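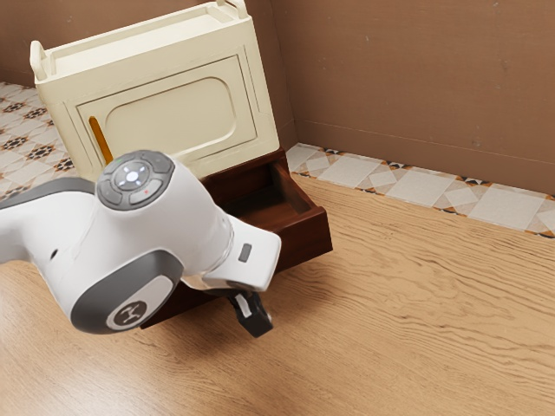 From: Meenakshi Uniyal
To: grerketti-users
Subject: Re: drawer task, success rate drops with randomized textures

Tarun Pal wrote:
> We trained on the default kitchen and get 151 successes out of 200
> on the open-drawer task. With floor and wall textures randomized at
> test time it falls to 40 out of 200. Is this a known problem with the
> camera setup, or are we doing something wrong in training? We use
> 5 seeds and the stock demos.

Hi Tarun,

We saw the same kind of drop in April. The cameras are fine. In our case the policy had learned to use the floor grain as a position cue. The stock demos all share one wood floor, so the grain lines sit in the same place relative to the furniture every time.

Two things helped. First, we re-rendered the demos with 9 floor textures, keeping the actions as they were. You don't need to collect anything new, just replay the saved states with the texture swapped. Second, we moved the base of the furniture a little between episodes. For that one you do need new demos, because the old grasp poses no longer line up with the handle.

Laurinda tried color jitter alone and it did very little for us. It changes the tint but leaves the grain where it was.

Please check how you score success too. The Virkau script only looks at the drawer joint at the last step, so an episode where the arm opens the drawer and then bumps it back counts as a failure. Ülle has a patch that logs the maximum opening as well. I can send it if you want it.

Which commit are you on? The texture loader changed on Tuesday.

Meenakshi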